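Accept cookies to see prices in your currency. Cookie settings

Grindano Paper Canister, White with Printed Flowers

Print this page | E-mail this page

The Grindano is a round paper canister with a flat lid, sold by Carnine for dry goods, craft supplies and small gifts. It stands upright and takes up little room on a shelf or worktable. The body and lid are both white, and the print on the side is kept to green and purple-blue so that a label can go on the plain part without covering the pattern.

The lid has a slightly raised rim. One canister can be set on top of another, and the rim helps keep the upper one from sliding. We suggest stacking no more than 3 high when the canisters are full. 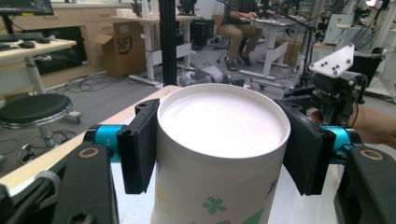

Canisters ship with the lids on. Each carton holds 43, packed upright with a sheet of card over the top layer. Orders of 218 or more are sent on a pallet, and the delivery charge is worked out before you pay. Smaller orders go by parcel carrier and usually leave the Ondieki warehouse within seven working days.

The paper wall is stiff enough for tea, dried beans, buttons, pencils and similar contents. Food should go in a sealed inner bag, which is not supplied. The canister is not meant for liquids, oily food or anything warm. It should not be washed. Wipe the outside with a dry cloth and let the inside air out before filling it again.

Labels stick best when the paper is clean and at room temperature. Removable labels come off cleanly in most cases, but a strong adhesive will lift the printed surface. If you plan to relabel often, put the label on the lid.

Joyce Mabula handles samples and trade orders. A single sample canister can be sent before you commit to a carton, and its cost is taken off the first order. Muthoni Kariuki deals with returns. Unopened cartons can be sent back within 30 days of delivery. Crushed or dented canisters should be reported with the carton number, found on the short side of the box.

Also used with this item

The Ellberg worktable is a good height for filling and labeling canisters while standing. It has a white top with a tan wooden edge strip. A wide top leaves room to line up canisters on one side and keep labels and scoops on the other. Scuffs and smudges show on a white surface that gets daily use. Wipe it down before setting out paper goods, as marks on the base of a canister are hard to remove.

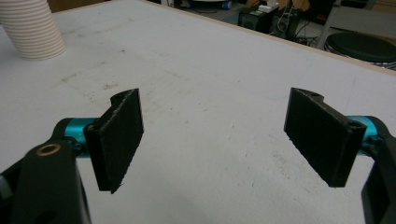

Ordering

Select the number of cartons and add them to your cart. The worktable is ordered separately and comes flat, with legs and fittings in a second box. Prices on this page were last checked on 21 October 2026.

Print this page | E-mail this page

Sign up for the Carnine newsletter to hear about new prints and stock changes.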